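Zübeyde Bozkurt has run the repair counter at Tradwood for two years. She mends chairs, mostly, and the odd table, and says people bring things in too late.

"They live with a wobble for years," she says. "Then the leg goes." 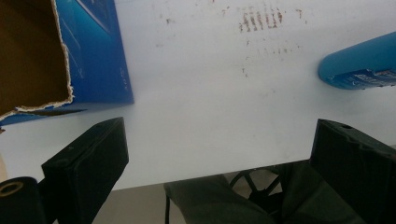
Mirsad Georgiou says customers often ask for a price before they have even put the chair down. A reglued joint costs 37 pounds, a new seat 65.

Bozkurt learned the trade from her aunt and still cuts her own pegs. She turns down anything that needs spraying – there is no room for it.
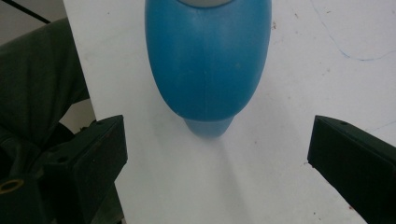 She would like to teach an evening class from April, if the landlord agrees to the hours. "I've asked him," she says. "He's thinking."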